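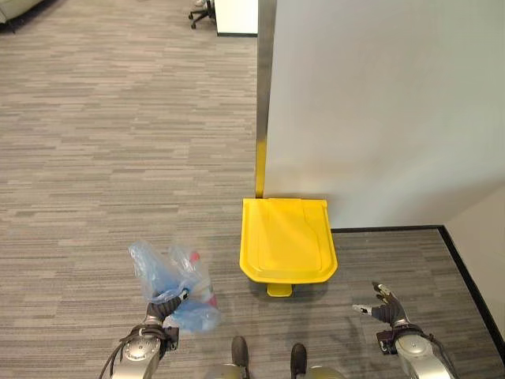 Plunby says the cuff is the best thing she has bought since her doctor put her on blood pressure pills, and could I please stop calling it ugly. Fair enough! She left that under my first post on the Fillamby home monitor back in May, and she had a point, so I've given it a proper go before writing the full review.

I paid 75 dollars for mine. For that you get the monitor, one cuff, a zip pouch, four batteries and a booklet in very small print. No wall plug, which annoyed me (my old one came with a plug and I used it all the time). The cuff is stiff and a sort of hospital green, and yes, I still think it's ugly, but it goes on easily with one hand and it stays put while you fuss with the tube.

My clinic over in Grilluvgate wants readings twice a day, morning and evening, sitting down with your feet flat and your arm resting on something. I take mine in the armchair before breakfast and again after the news. The Fillamby is quiet enough that I can do it without waking anybody up — my old one sounded like a bike pump. The numbers are huge, too. I can read them without my glasses, and that alone nearly sold me.
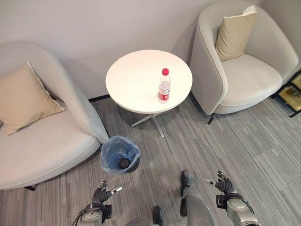 Two light gray armchairs and a round white table.

The memory holds 200 readings, and you can page back through them with the left button. What you can't do is split them between two people, so if your husband borrows it, his numbers go in with yours. I had a 163 in there that gave me a real scare until I worked out it was his! (He has since made his own appointment, so some good came of it.)

Now the app. Oh, the app. It's called Ghauri, and it took me three tries to get it to find the monitor at all. Once it did, it was fine for a week and then it logged me out and wanted a new password. It will make a chart you can send through your patient portal, and the nurse told me she liked having it, but I've gone back to writing everything in a notebook and typing it into the portal message myself. If you're good with phones you may get along with it better than I did.

I also took it along to my last visit so they could check it against theirs, and the two were only a couple of points apart. Do ask your own office to do this, they didn't mind a bit.

Would I buy it again? Yes, for the screen and the quiet, though I'd pick up the plug at the same time. Four stars from me. And if anyone knows how to delete just one reading without wiping the whole lot, please leave a comment — the booklet only tells you how to clear everything.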